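부데보, 끼움 작업용 시뮬레이션 패키지 ‘바소라드’ 공급 개시

산업용 로봇 소프트웨어 업체 부데보(Budevo)가 끼움·적층 작업 검증용 시뮬레이션 패키지 바소라드(Basorard)의 공급을 수요일 시작했다. 2지 그리퍼를 장착한 탁상형 로봇팔을 대상으로 하며, 작업대, 부품, 조명, 배경 환경을 각각 독립된 파일로 제공한다. 기본 구성에 포함된 작업은 26종이다. 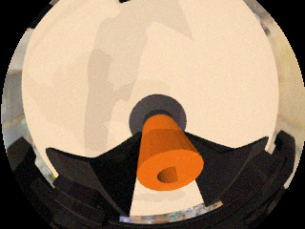
그리퍼 시점 영상은 원형 화각으로 출력된다. 손가락 사이의 부품과 그 아래 작업면이 같은 화면에 들어오므로 외부 시점 없이도 접근 각도를 검토할 수 있다. 왜곡 계수는 설정 파일에서 변경하며, 변경값은 다음 에피소드부터 적용된다. 출력 속도는 초당 25프레임으로 고정돼 있다.

부품 라이브러리는 원뿔형 슬리브, 링, 원판형 받침 등 1,423개 형상으로 구성된다. 형상별로 질량, 마찰 계수, 충돌 메시가 지정돼 있고 사용자가 제작한 메시도 등록할 수 있다. 다만 이번 판에서는 변형체와 케이블류를 지원하지 않는다.

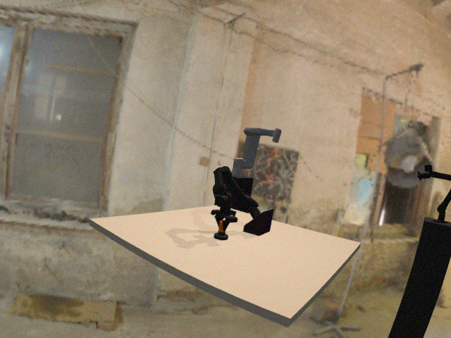

외부 시점 카메라는 위치와 기울기를 에피소드마다 무작위로 바꿀 수 있다. 배경 환경도 같은 방식으로 교체되며, 작업 좌표계는 작업대를 기준으로 유지된다. 한 공간에 로봇팔을 여러 대 배치하는 구성도 가능하나 동시 제어는 별도 모듈인 툴레로(Tullero)가 있어야 한다.

시험 도입사인 아노지에(Anozie)는 슬리브 끼움 작업 한 종에 대해 600회 분량의 에피소드를 생성해 제어기 조정에 사용했다. 이 회사의 이페아니 아폴라비(Ifeanyi Afolabi) 공정개발 담당은 “접촉 직전 구간의 로그가 관절별로 분리돼 있어 원인 추적이 수월했다”며 “그림자 해상도는 기본값이 낮아 직접 올려 썼다”고 밝혔다.

라이선스는 좌석 단위 연간 계약이며 가격은 개별 견적으로 안내한다. 툴레로 모듈은 3월부터 주문할 수 있다.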